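Course Handout: Demonstration Collection with Hand-Held Grippers
Robotics Project Course, Part Two
Course lead: Kerstin Vogler
Laboratory sessions: Costel Stoica and Boonsong Ratanaporn
Issued Friday, October 3, 2025

Purpose of this handout

This handout covers the second part of the project course, in which student teams record manipulation demonstrations with the hand-held gripper and prepare them for training. It replaces the notes distributed at the start of term. Students who have not completed the safety and equipment briefing may attend the sessions but may not sign out a gripper.

The first part of the course dealt with kinematics and grasp planning for rigid objects of known shape. Most household objects do not fit that description. Straps bend, cords tangle, lids slide, and a container may have to be reached over or around. The second part takes up these cases, and the assessed task has been chosen accordingly.

The assessed task

Each team is to collect 152 accepted demonstrations of a single sorting task: picking up small personal items and transferring them between an open container and a surface next to it. Items may include watches, bracelets, key rings, cords and similar objects. At least one item must have a flexible part, and at least one must be small enough that it can be held only between the tips of the fingers.

Teams select their own items and containers and must register them with Mr. Stoica before recording begins. Once registered, the item list may be changed only with written approval. A demonstration made with an unregistered item is not counted.

A demonstration is accepted when it shows one complete transfer, from approach to release, without the operator's free hand touching the item. Attempts in which the item is dropped are not to be deleted. They are stored in a separate folder, labeled as failures, and used in the final exercise.

Holding the gripper

The gripper is held from behind and closed with the trigger. Operators should keep the wrist relaxed and let the forearm carry the movement. Short, jerky corrections are the most common fault in student recordings and are difficult to remove afterward. If an approach goes wrong, the operator should back away and begin again.

The two fingers close at the same rate toward the center line. An item that lies nearer to one finger will be pushed before it is held. With a light item on a smooth floor this can shift it several finger widths, and the recorded path will no longer correspond to a deliberate grasp. The operator should center the gripper over the item before closing.

Grasping objects with rigid and flexible parts

A wristwatch is a useful study object for this unit. The case is rigid and has two broad faces and a narrow edge. The strap is flexible, and it shifts the weight of the object away from the point of contact. A gripper that takes hold of the strap alone will usually lift the watch, but the case will swing, and its position at release cannot be predicted well.

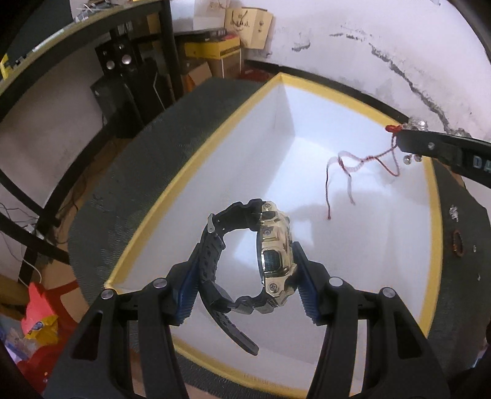

The preferred approach is therefore to grasp at or close to the case and to let the strap settle before any sideways motion begins. A pause of one full breath is normally sufficient. Operators should then raise the item clear of the container wall before turning toward the target area. Turning too early brings the strap against the rim, and the item may rotate between the pads.

The ridged pads increase friction but do not prevent rotation about the line between the fingers. Teams should record the orientation of the item at pickup and at release on the log sheet, using the terms given there: flat, on edge, or hanging. Other terms are not to be used, as the log sheets are read by script.

Cords, strings and beaded items call for a different method. The gripper should approach from directly above the part to be held. If a second item is lifted together with the first, the demonstration is to be marked as a double pick and stored with the failures, even where the second item falls back into the container.

Recording environment

Demonstrations are to be collected in at least two different rooms. Ordinary living and working spaces are encouraged, and teams need not clear shelves, boxes or equipment from the background. A model trained only on a bare laboratory bench performs poorly elsewhere, as last year's groups found when their trained policies were moved to the seminar room.

The following conditions apply in all rooms:

The lighting remains unchanged within a single recording block.
The container stands on a stable surface and does not move when touched.
No person other than the operator comes within arm's reach of the working area.
Documents showing names or addresses are removed before recording.

A recording block consists of 18 attempts by the same operator. After each block the operator changes, and the new operator repeats the calibration steps. Every team member must complete at least two blocks. Operators who notice discomfort in the hand or wrist are to stop and inform the session supervisor.

Data handling

Files are uploaded to the course server on the day they are recorded. Each team has been assigned space for 2,000 recordings, including failures. The server is maintained by Sieglinde Diekmann, and requests for additional space should reach her at least one week before the submission deadline.

The folder name consists of the team name, the room code and the block number, separated by hyphens. Teams Haberkorn and Losden have used spaces in their folder names to date and are asked to correct these before the next session. Uploads with incorrect names are not processed and do not appear in the weekly overview.

The shared reference set, Tustano, contains 678 checked demonstrations from earlier course years. It may be used for pretraining and for comparison. It may not be combined with a team's own recordings when the acceptance count is determined.

Review and grading

Each team reviews the recordings of one other team. The reviewer watches every accepted demonstration in full and confirms that the start and end points are marked correctly. Disagreements that the two teams cannot settle are referred to Benedikt Rieger, whose decision is final.

The grade for this part is made up as follows: one half for the quality and completeness of the recordings, one quarter for the peer review, and one quarter for the written report. The report should not exceed six pages. It should include a discussion of the failed attempts, arranged by cause, and a statement of which failures the team believes a trained policy would repeat.

Questions for preparation

Students should come to the next session ready to discuss these points.

How does the position of the grasp on a watch affect the movement of the strap during the lift?
Which features of a container make an approach from the side unsuitable?
How should a team label an attempt in which the item is released correctly but lands in a different orientation from the one intended?

Written answers are not collected.

Equipment loans

Grippers are signed out at the Takineo laboratory desk and returned by the close of the same session. Loose screws, worn pads and damaged cables are to be entered on the card supplied with each unit. Students may not replace pads themselves. Overnight loans can be arranged for recording off site with the signature of Ms. Vogler, and the borrowing team is responsible for the unit until it has been checked in at the desk.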